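Accent color

From Hulari, the open encyclopedia of design. Last revised September 18, 2024.

An accent color is a color used in small amounts to draw attention within a room, a garment or a printed page. It usually differs strongly from the main colors in hue, brightness or both. The term is most common in interior decoration, where it applies to cushions, door frames, lamps and single painted walls.

Contrast

Strong accents are often taken from the opposite side of the color wheel. Yellow and orange stand out against blue, and red against green. A bright color may also serve as an accent among grays and creams, even where no opposite color is present.

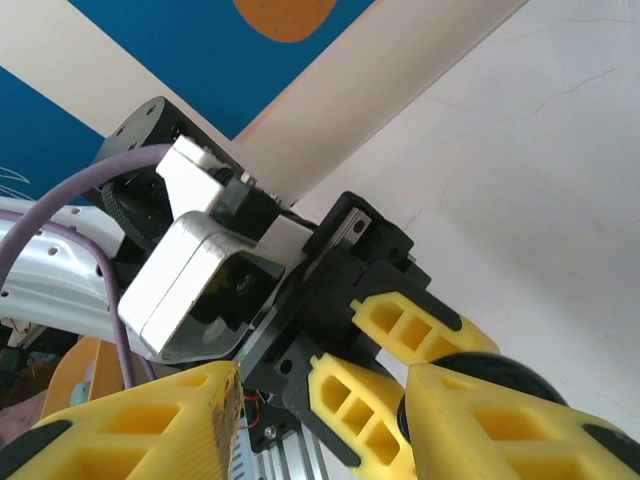

Bright yellow against blue, beige and white surfaces.

The apparent strength of an accent depends on its surroundings. The same orange looks warmer beside a deep blue than beside a brown of similar darkness. Finish matters as well: gloss paint reflects more light and may look paler from certain angles.

Proportion

Handbooks differ on how much of a room an accent should cover. Lucyna Walczak, in her manual The Quiet Room, set the limit at 15 percent of the visible surface. Teófilo Yupanqui rejected fixed shares and held that placement counted for more than area — a view later adopted in the teaching program of the Conditz workshop.

Pattern

Accents are frequently carried by pattern. Plant motifs drawn in thin outline leave most of the background color intact, so a few solid shapes in a warm shade can act as the accent. 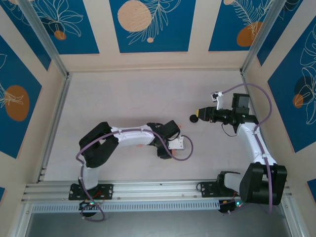 Larger repeats suit long walls, while small repeats tend to blend into a single tone at a distance. The Stoven pattern books, issued in 2 volumes, arranged their designs by the distance at which each was meant to be viewed.

Wear and upkeep

Light-colored accents on handled objects show marks early. Door handles, chair arms and switch plates are common examples.

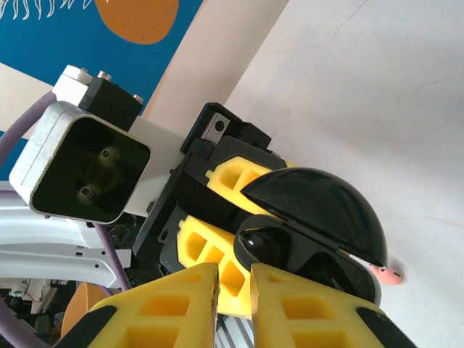 Leszek Bielecka recommended keeping a painted sample of each accent in a closed drawer, so that later repairs could be matched to the original shade.

See also: Color wheel; Feature wall; Trim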